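Songs That Move the Plot: Music in the Third Season of Nornari

Student project report by Shanthi Sarkar
March 13, 2025

I picked Nornari because I had already seen the whole series twice and still had the songs stuck in my head! My question was simple: when a character in this fantasy show starts singing, does the story change, or does it just stop for a while?

I watched all 8 episodes of the third season and wrote down every line of dialogue that comes right before or after a song, 262 lines in total. Then I marked which ones told us something new. The best episode by far is the one where Nalia sings to the river gate (she has refused to speak to her sister Mridha since the season opener, and now she has to sing the apology or the gate stays shut). I love it. The tune is the lullaby from the pilot, only slower, and Mridha answers with the second verse, which we had never heard before.

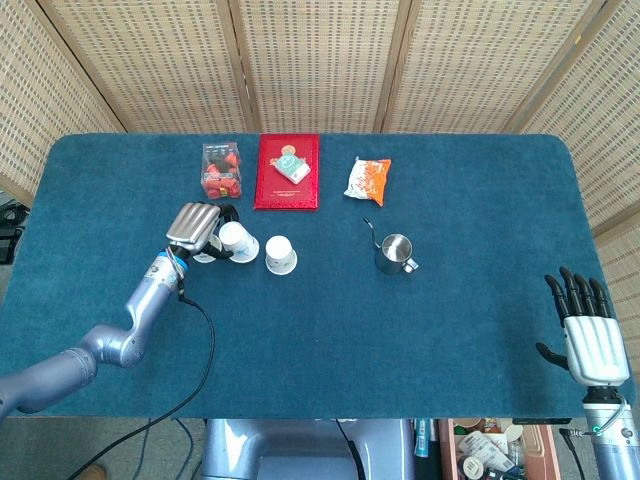 Wekesa Muli thought I was being too kind to the gate song, and said that the sisters make up far too quickly after it, so the quarrel ends up feeling smaller than the music. I went back and watched the next episode with that in mind. Mridha does still hide the letter from Rodenus, so I think the quarrel goes on, just more quietly.

The tavern songs were harder to defend. They are fun, but the lines around them hardly ever gave me anything new. Next I want to try the second season, where the songs are shorter and Rodenus gets one all to himself.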